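5. Registering a member's term of appointment

This section covers the entry of a new board member in Catora and the settings that control the length of term, the day allowance and the annual fee. It applies to boards of public bodies and to advisory panels held on the same licence. Staff appointments are handled in section 8.

Before you start

You need an account with the Appointments Clerk role. You also need the signed letter of appointment as a single PDF and the reference number of the competition. If the competition was run in Erketti, the number is copied across overnight and can be picked from the list after 06:00.

5.1 Creating the record

1. Open Boards and select the body to which the member has been appointed.
2. Select Seats. Vacant seats are shown in grey.
3. Select a vacant seat and choose Fill seat.
4. Enter the member's name exactly as it appears in the letter of appointment. Titles and honours go in the separate Style field.
5. Under Category, choose Chair, Deputy Chair, Independent or Nominated. The category cannot be changed once the record has been published.
6. Enter the start date and the end date of the term.
7. Attach the letter of appointment and choose Save draft.

Note: If the body has no vacant seat, Fill seat is not shown. Check the statutory maximum under Body settings before adding a seat.

5.2 Fee and day allowance

1. Open the draft and select Terms.
2. Enter the number of days a year. The example body, the Drodlow Harbours Advisory Panel, allows 28.
3. Enter the annual fee in whole pounds, without a comma. For the same panel the entry is 3667, and the published notice will read £3,667.
4. If the member has waived the fee, leave the amount in place and tick Waived. Do not enter zero.
5. Choose Recalculate. Where the term starts or ends part way through a financial year, the first and last payments are reduced in proportion.

Caution: Recalculate overwrites any payment that has been adjusted by hand. Export the payment schedule first if adjustments have been made.

5.3 Declarations

The declaration of political activity and the register of interests are held on separate tabs. Both must be marked Received before the record can be published. A nil return is still a return and must be recorded as one.

1. Select Declarations, then Political activity.
2. Choose Declared or None declared. If Declared, type the wording supplied by the member. The field holds two entries; further activity goes in the attachment.
3. Select Interests and attach the completed form.
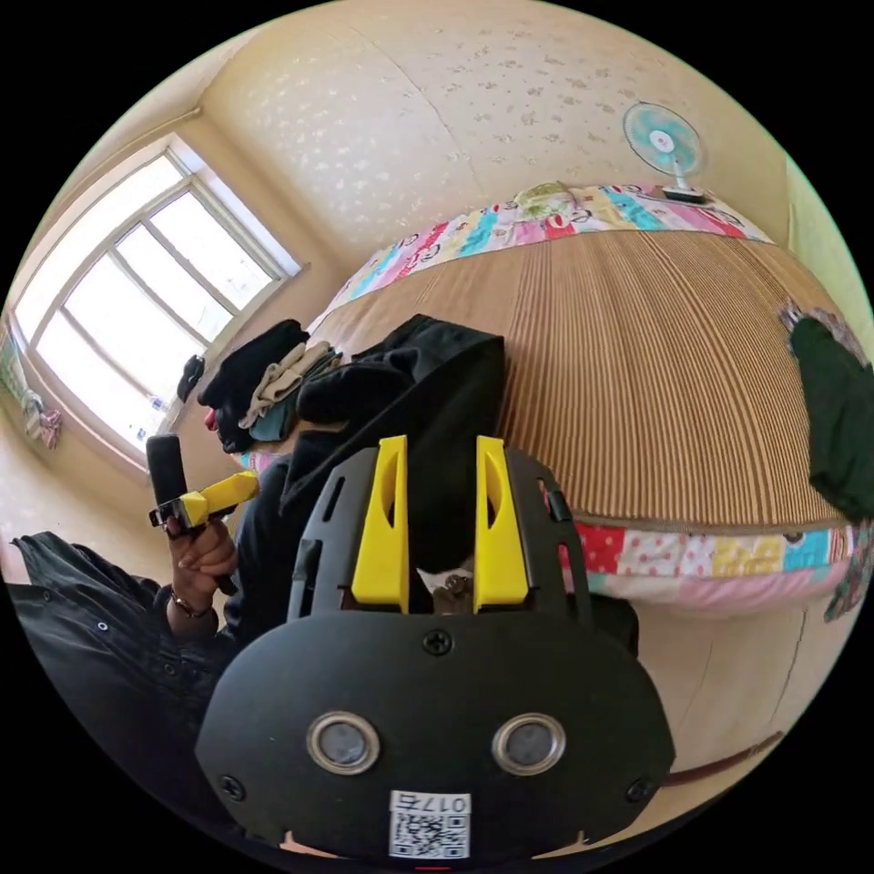
Fig. 5-2. Housing with label, two round windows and screws.

5.4 Publishing the notice

1. Choose Preview notice and check the dates against the letter.
2. Select the languages required. Tatlı, the translation add-on, must be switched on by the system administrator before any language other than English is offered.
3. Choose Publish. The status changes from Draft to Live.

If error 49 is shown, the new term overlaps with an earlier term for the same seat. Close the earlier term (see 6.3) and publish again.

A live notice can be corrected but not deleted. Corrections are listed at the foot of the notice with the time at which they were made.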